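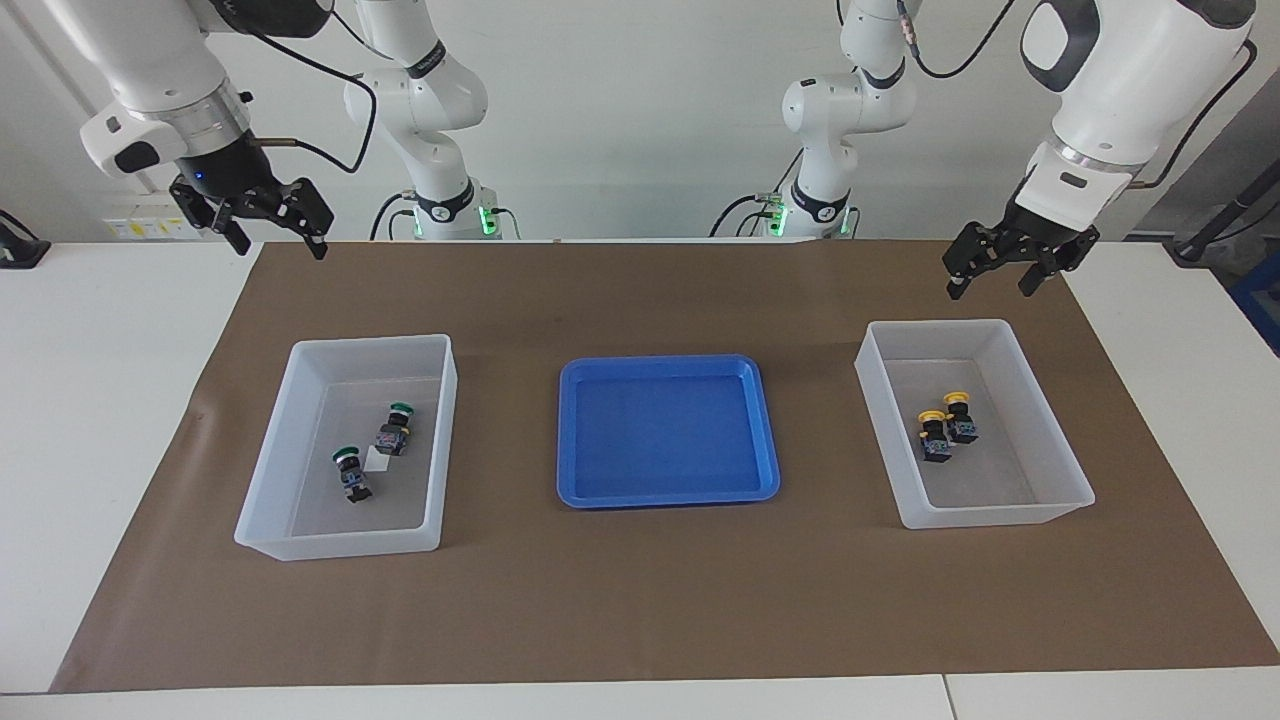 Photo: Inmaculada Vallejo

From: Inmaculada Vallejo
To: pretgate-panels
Date: Tue 9 September
Subject: Re: Sorting the push-buttons before the Nevitz build

On the bench layout first. Brown paper down, a clear bin at each side, blue tray in the middle. Please keep that order when you set up the second bench.

> The Bakker drawer has the old buttons and the May
> delivery mixed together. Do we strip them all, or
> only the ones going to Nevitz? And does the cap
> colour decide the bin? I make it 70 to get through.

Strip only the Nevitz ones. They need 31, plus 5 spares. The rest can go back to the drawer as they are.

Cap colour does not decide the contact block. The old stock was rebuilt more than once, so a green cap may sit on a normally closed block. Read the terminal numbers: 1-2 is normally closed, 3-4 is normally open. Put a meter across anything with worn numbers and write the result on the bag.

The tray is for the button being checked and nothing else. Parts left in it get picked up twice, and we lost half a morning to that in May. 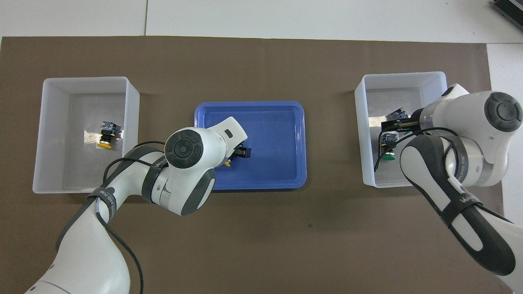

Order of work

1. Take one button from the bin and look at the cap for cracks.
2. Check that the block is latched square to the collar. A skewed block will pass on the meter and fail in the panel.
3. Meter it at rest, then pressed.
4. Bag and label — Fastel bags, the small size. We have 300.

Fixing nuts are kept separately. Do not refit them yet.

Inmaculada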